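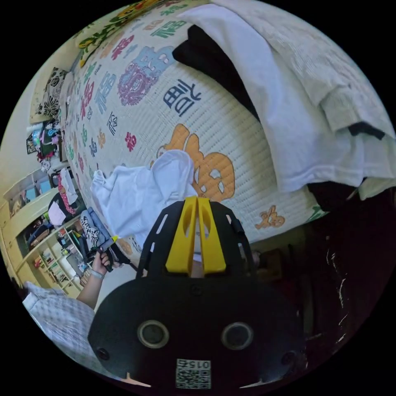

手持ちグリッパーで布をつかむ練習は、どの布から始めるのがよいですか。
厚手のフェイスタオルから始めてください。厚みがあるので指先が布の下に入りやすく、失敗しても形が大きく崩れません。薄いTシャツやハンカチは、開閉の感覚が手に慣れてからのほうが楽です。

洗濯物でグリッパーを比べるときのメモ
書いた人:Lesia Bondarchuk

ロボットの指先を選ぶとき、私は家の洗濯物を使って試します。金属の部品や木のブロックはどの指でもたいてい持てるので、違いがあまり見えません。布はすぐに差が出ます。以下は、Zesbyの指とLodauの指を同じ本体に付け替えて比べたときに書きためたコツです。作業の半分はArsen Yurchenkoさんに手伝ってもらいました。

場所の準備
机の上よりベッドの上のほうが、私は好きです。下が少し沈むため、指先を軽く押し込んで布をすくうことができます。ただし、敷物と一緒につかんでしまう失敗も増えます。最初の一日は机、次の日はベッドと分けて、結果の表も別々にしました。混ぜて書いたら、後で何を比べたのか分からなくなりました。

柄のある敷物を使うと、白い布の輪郭がカメラの映像で見つけやすくなります。反対に、白いシーツの上の白いシャツは、人間の目にも難しいです。カメラを比べる日には、わざとその難しい組み合わせも一回入れておくとよいと思います。

指の開き
Lodauの指は、全開で70ミリまで開くように取り付けました。シャツをつかむだけなら、そんなに開かなくても足ります。開きすぎると閉じるまでに時間がかかり、その間に手が動いて狙いがずれます。私は布の山の幅を見て、それより少し広いところで止めるようにしています。

指先の間に2ミリの布切れをはさみ、軽く引いてみるのも簡単な確認です。するりと抜けるときは、左右の指が平行になっていないことが多いです。ねじをゆるめて、指を合わせたまま締め直します。片側だけを強く締めると、また斜めになります。

Zesbyの指は先が少しやわらかく、タオルの端をつまむのが上手でした。その代わり、長く引っ張ると先が曲がって、布が横に逃げます。Lodauはかたくて引く力に強いですが、薄い布の一枚だけを取ることは苦手です。どちらがよいかと聞かれると、たたむ仕事ならZesby、かごから出す仕事ならLodauと私は答えています。Arsenさんはどちらの仕事もLodauがよいと言っていて、意見は今も合っていません。

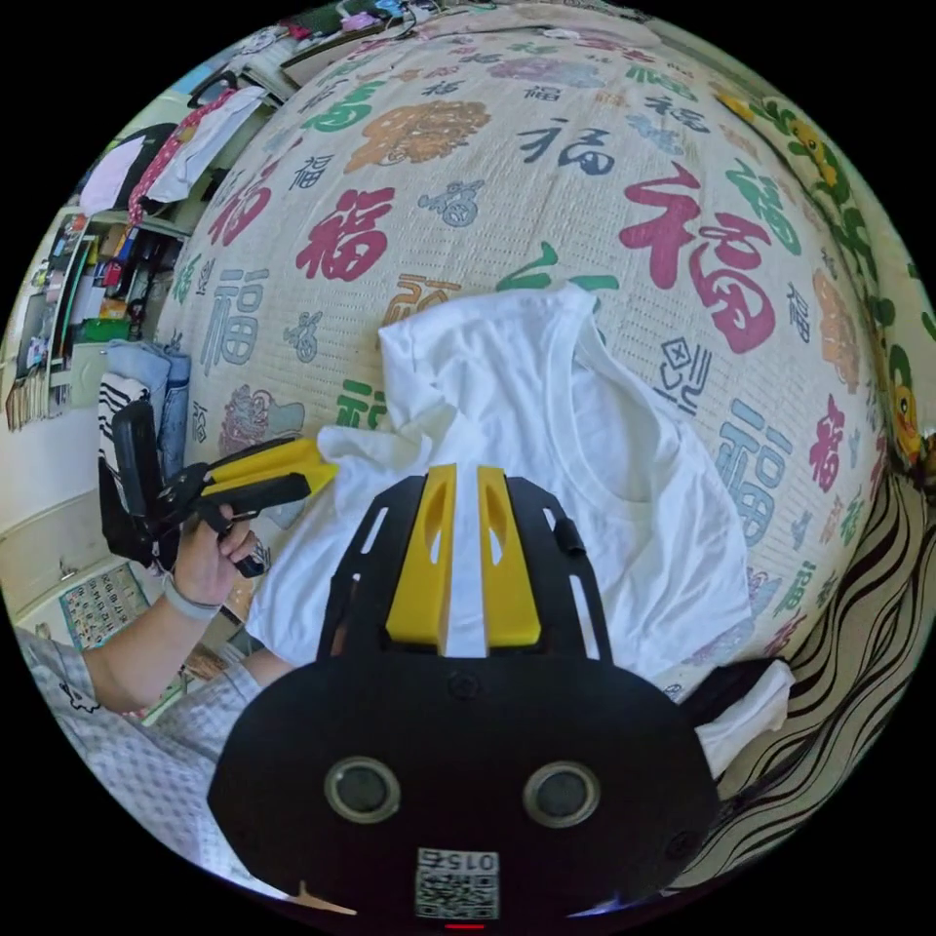
両手に一台ずつグリッパーを持つと、Tシャツはたたみやすくなりますか。
左右の役を決めておけば、片手よりきれいにたためます。一方で肩の縫い目を押さえ、もう一方で裾や袖を動かします。両方を同時に動かすと布がねじれるので、初めは交互に動かすのが安全です。

つかむ場所
Tシャツは、襟と肩の縫い目を先に探します。縫い目は布が重なって厚いので、指が滑りにくいです。袖の先からつかむと、持ち上げたときに全体が回ってしまい、置き直しになります。しわの山をつまむのは一番簡単に見えますが、どこを持ったか自分でも分からなくなるので、比較の試験には向きません。

持ち上げる高さも決めておいてください。私は、布の一番下の端が敷物から離れたら成功、という決まりにしました。途中で決まりを変えたら、前の記録は使わないほうがよいです。私は一度変えてしまい、午前の分を全部やり直しました。

重さの話
400グラムのバスタオルは、持ち上げることより、置くときが難しいです。指を開いても、布のループが先に引っかかって残ることがあります。少し下げてから開き、手首を手前に引くと離れます。Zesbyの指の穴に糸が入ったことが二回ありました。はさみで切らないで、ピンセットで抜いたほうが布に傷がつきません。

カメラとレンズ
綿の布を続けて扱うと、細かいほこりがレンズにつきます。画像が白っぽくなったら、まず明るさの設定を疑いたくなりますが、先に眼鏡ふきでふいてください。また、自分の袖が広いと、グリッパーの横でカメラに入りやすいです。袖を一度折るだけでだいぶ違います。

コントローラーはReyを使いました。引き金の遊びが大きかったので、付属の調整ねじを四分の一回転だけ回しました。一度にたくさん回すと、今度は完全に開かなくなります。

部品と片付け
交換用の指はPallenusで一組1710円でした。先のゴムが減ると、同じ布でも急に滑り始めます。新しい指に替えた月を、ペンで根元に小さく書いておくと便利です。私のZesbyには「5月」と書いてあります。

ケーブルは輪にして、面ファスナーで軽く止めます。本体に強く巻くと、根元が折れます。使った洗濯物は、試験の後にもう一度洗っています。指のゴムのにおいが少し移るからです。タオルよりTシャツのほうに残りやすいので、気になる人は古いTシャツを試験用に取っておいてください。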